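# Getting a wool coat shorter in the sleeve – worth it?

**zsofi_sews** – 10/02/2023

Okay, winter coat people, I need opinions. I found a long black coat at the thrift store in Nusteldale for 20 dollars (!!) and it fits me everywhere except the sleeves, which go down to my knuckles. It's lined, it has vents at the cuff, and there are 3 buttons on each one with real buttonholes. The tailor on Hegarty Street wants more for the sleeves than I paid for four coats. Do I pay up, or try it at home? I've hemmed plenty of pants and curtains but I've never opened up a lining.

**bognar_g**

Pay the tailor. Working buttonholes on a cuff mean you can't just chop the bottom off, or your last button ends up hanging off the edge. The sleeve has to come off at the shoulder and be shortened from the top, and that's a miserable job on a first coat.

**MargitV**

I'm going to disagree with Gergely a little (sorry!). You don't have to cut anything. How much too long is it? If it's an inch, turn the cuff under, press it with a damp cloth and catch it by hand to the lining. I did my daughter's school coat that way in December and it held all winter – and when she grew I let it back down again.

**zsofi_sews**

Closer to two inches, I think. I measured with my arm bent and then straight and got two different answers, so who knows.

**bognar_g**

Two inches is going to swallow your bottom button, Margit. And the cuff gets so bulky with thick wool folded double. I've seen people do it and it looks like a pool float.

**MargitV**

It does not look like a pool float if you steam it properly!

**omid_m**

Dark fabric, folds and sleeves:

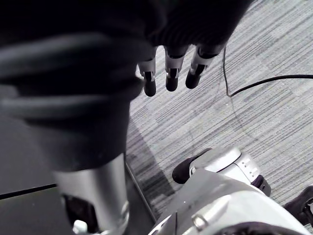
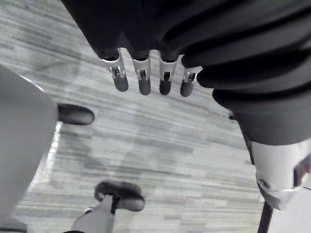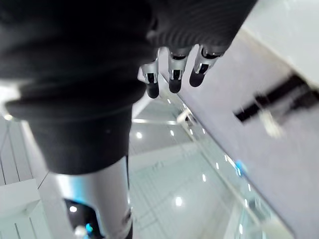 Should you measure the sleeve with your arm bent or straight? Arm hanging down, relaxed, with whatever sweater you plan to wear underneath, and then bend it once to make sure your wrist doesn't go bare.

Also have someone else do the pinning. The second you reach over with your other hand, your shoulder moves and the whole sleeve rides up. Ask me how I know.

**zsofi_sews**

Okay, that explains my two numbers. Just did it again with my sister holding the pins and it's an inch and a half. So right between you two, of course.

**grazyna.a**

Can I throw in a third option? Take the buttons off, sew the buttonholes shut with matching thread, and shorten from the bottom like a normal cuff. On black wool no one is ever going to see the old holes unless they're holding your wrist. Then put the buttons back on for show. I used Trastex thread in black for mine and it blended right in.

**bognar_g**

The old holes will be inside the fold anyway if she's only going up an inch and a half. Some of them, at least. Okay, I don't hate it.

**MargitV**

I'd still try my way first, you can undo it in ten minutes. Don't cut until you've worn it basted for a weekend, Zsófi. And buy a yard of lining while you're at it, the old stuff loves to tear right at the cuff.

**zsofi_sews**

Basting it tonight! If I mess it up I'm going to Hegarty Street with my tail between my legs. Does anybody know if the fabric place in Cleltden still has lining by the yard, or did they stop carrying it?

**grazyna.a**

They had it last month, back wall, next to the zippers. Bring a scrap to match because their lights are terrible and everything looks navy in there.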